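Blog > Home & Rooms > Bed day

The big bed gets its turn

2020-09-13

I have been promising to write about the big bed since March, and I finally have something to say about it! We spent a whole afternoon on and around that mattress, sorting, clearing, shaking out, folding, and I came away in such a good mood that I started typing before I'd even had coffee. If you've been reading for a while you know that I love a bed day more than any other kind of tidying. Kitchens get messy again by supper. A bed that has been cleared right down to the fitted sheet stays lovely for hours, sometimes until bedtime (if you can keep the laundry off it).

The bed came from Dirkum, a furniture place that sells off its showroom pieces, and I paid 200 for it with the headboard included. It's low and wide, and I will never stop talking about that headboard. It's gray, padded, tall enough to lean on properly, and it makes the plain white walls look like I chose them on purpose. I did look at a wooden frame first, the Ninlow, which everybody online seems to have, and I'm so glad I kept looking.

The trouble with a big low bed is that it turns into a table. Paper lands there, and so do pens. You sit down for a minute to sort something out and then it lives on the sheet for the rest of the week.
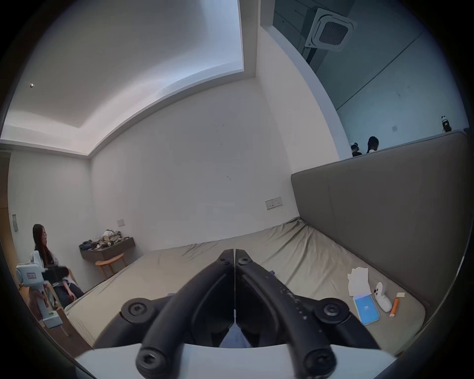 My rule for small stuff is that it gets gathered into one group before anything gets put away. I used to carry things off one at a time, the marker to the desk, the sticky notes to the drawer, and I'd be distracted by the time I reached the door. Now it all goes up by the headboard first. Then I look at the whole group and decide. Paper goes in the paper folder, pens go in the pen cup, anything with buttons goes with the chargers. Two trips and done.

I'm less strict about the odd little things that don't have a home. A bit of purple something, a paper cutout, a ghost with black eyes – they can stay on the bed until the end if they aren't in the way. It cheers me up to have them there.

Next the sheet itself. We have a fitted sheet in that beige that looks khaki on some days and almost gray on others, and it wrinkles if you so much as look at it. I've tried ironing it (once, never again). I've tried pulling it off the second the dryer stops. The only thing that does any good for me is going corner by corner, tugging toward the wall and then smoothing with the flat of my arm, and accepting that the far corner by the headboard will bunch up anyway. It's a sheet. It's allowed!

I should confess to the shelf. It's dark brown, it floats on the wall on the other side of the bed, and it was meant for books. Clothes go there now. Denim at one end, something white and crumpled in the middle, and under it the little round stool that catches whatever slides off. I'm going to do a separate post about that shelf, so please don't write to me about it yet.

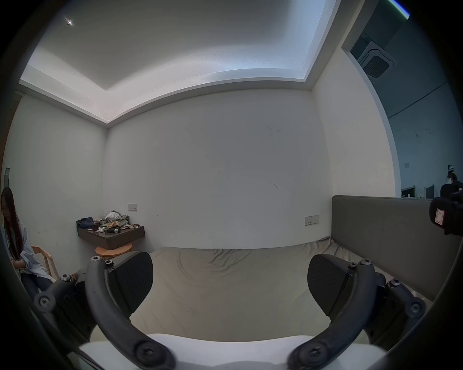

On to the blue

Oh, this was the fun part. I adore a big piece of blue cloth. There is nothing better on beige, and if you ever want to make a plain room feel like the sea is somewhere nearby, buy fabric in a proper blue and throw it across something pale.

Folding a big piece is a job for more than one pair of hands. I can do it alone, chin and elbows and everything, but it comes out as a sort of parcel. With company you each take an end, you pull until it's flat, you bring your ends together, and somebody always ends up laughing. My method, as far as I have one:

Find the corners before you lift anything. Shake first, fold second. Pull away from each other a little harder than feels polite. If a flap curls under, put the whole thing down on the bed and start that side over.

I learned the shaking part from a column in the Setville paper that I cut out and lost years ago, and it's the best housekeeping advice I've ever been given. One big shake and the air does half the work.
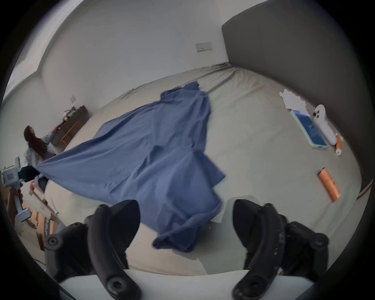

Setville, September

The evenings are getting cooler here and I've started thinking about blankets. I want one heavy one for the foot of the bed, and I've been going back and forth over a wool one from Piątek in a rusty orange. Would it fight with the blue? I think it might be glorious. The curtain is light blue too, so there'd be one warm thing in a cool room, and the stool legs have a bit of orange-brown in them already.

It costs 200, though, the same as the entire bed, and I can't quite get past that. I've had it open in a tab for 9 days. If anyone has one and can tell me whether it sheds, please leave a comment, I would be so grateful.
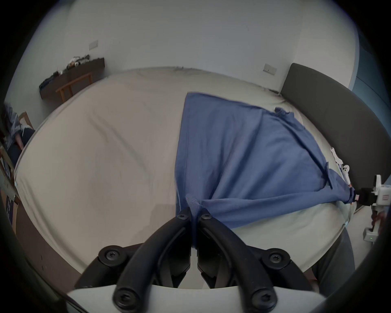
Blue cloth on the big bed, one end each.

Next time, the shelf. I've bought two baskets for it already and I have no idea if they'll fit.

Contact | Copyright 2020 | Back to top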